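Flower-arranging robots draw a crowd at Taltier's spring open day

If you had walked into the Taltier workshop on a bright afternoon in March, you might have thought for a second that you had come to the wrong address and landed at a florist's. There were tulips, there were vases, and there was a good deal of friendly argument over which colors go together. The arms doing the arranging were the main attraction of the company's open day, which brought 700 visitors through the doors between ten in the morning and closing time (and quite a few of them, we noticed, came back for a second look after lunch).
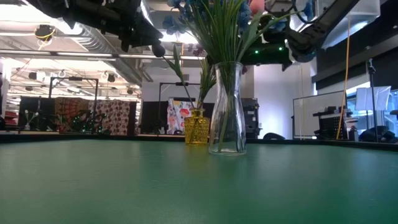

Blue and pink blooms over the vases at the Taltier open day.

The flower table was the idea of Ximena Contreras, who leads the demonstration team and whose grandmother kept a flower stall for most of her life. She wanted something that families could follow without needing a lecture first. "Everybody has put flowers in a vase at some point, and everybody has had one flop over the side," she told us, laughing. "So people know right away what the arms are up against." The flowers are artificial, which her colleagues were very glad of by the end of the day.
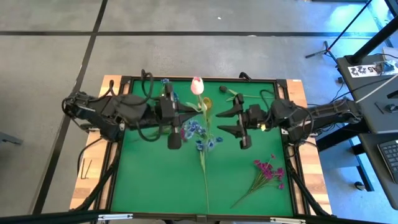

Stems are a surprisingly tricky thing to handle, as Ruoxi Yin explained to a group of middle schoolers who had plenty of questions and were not shy about asking them. A stem is thin, it bends, and it likes to catch on its neighbors, leaves and all. Her team has logged 3498 practice pickups since the project began, and she is hoping to reach 4000 before the summer break. One boy wanted to know if the arms ever get bored. Yin said she would look into it!

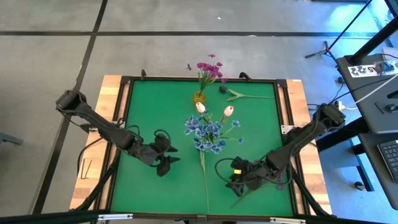
Tulips, blue blossoms and a small yellow vase on the green work surface.

Away from the flower table there was plenty more to enjoy, with coffee and almond cookies by the entrance and a talk from Theano Mavromatis on how the workshop got its start. The talk had been set up for 70 people and filled so quickly that she kindly agreed to give it all over again at three o'clock, with hardly a pause for a glass of water in between. Canan Sönmez, who teaches science at a nearby school and had come with her two daughters, said the girls had been planning their own bouquets out loud the whole time and did not want to go home. 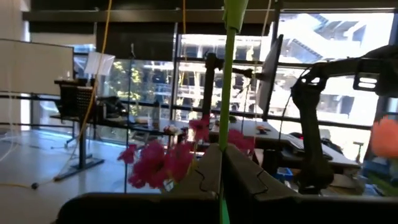
Close in on the grip: a green stem held between two dark fingers, with magenta-pink blooms behind.

Taltier plans to hold another open day in the fall, and Contreras says the flower table will be back, perhaps with a few new varieties if visitors send in their suggestions. School groups who would like to come before then can leave their names at the front desk, and Nayeli Xolalpa will get back to them with available mornings.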